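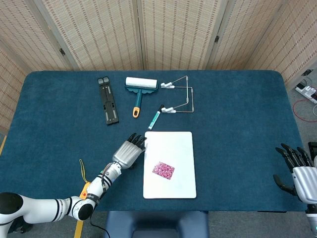 mudroom_kate replied:
Felt is fine till you own a cat. Then it's a fur rug with a puzzle on it. I'd go bare wood or foam board, seriously

pegleg:
Disagree. Did the Flukunach harbor one on felt, all 2,000 pieces, took me till April and no hair problem. Lint roller once a week on the empty parts and your good. Pieces don't slide when somebody bumps the table, that's the whole point

mudroom_kate:
they don't slide AT ALL tho. I build sections off to the side and push them in. On felt they buckle and pop apart

pegleg:
Slide a sheet of thin cardboard under. Cereal box, cut flat. Done

tuesdaybox:
Original poster here, thanks both. Should have said – no cats, one dog, short hair. It's the Grerora brand puzzle, the mostly sky one. Already been at it six nights and have the border plus a bit of roof. Main worry is color. Is dark felt bad under blue pieces?

sortedbyshape:
Dark is better than light IMO, you see the edges of the pieces. White cloth gave me a headache. But get a lamp from the side, not overhead. Overhead glare on those shiny Grerora pieces is awful

oldhinge:
who is paying for felt?? I bought the Cerico roll-up mat and it was junk, creased the first week and stayed creased. Two bucks of remnant fabric from the shop in Landry, never looked back

pegleg:
Cerico mat worked ok for me. Did you leave it rolled too tight?

oldhinge:
I left it rolled the way the box says to. so no

sortedbyshape:
Not to start a fight but roll-ups are bad for anything big. Pieces come loose in the middle every time. If you can leave it out, leave it out

mudroom_kate:
agree with that part at least

tuesdaybox:
Can leave it out, the back room is free for now. Going to try the cardboard thing tonite. Anybody sort sky by shape or just brute force it?

sortedbyshape:
see username. Eight trays, shape first then shade. Brute force is how you quit halfway

pegleg:
Brute force. Trays just mean you lose a piece in a tray

mudroom_kate:
trays – sorry pegleg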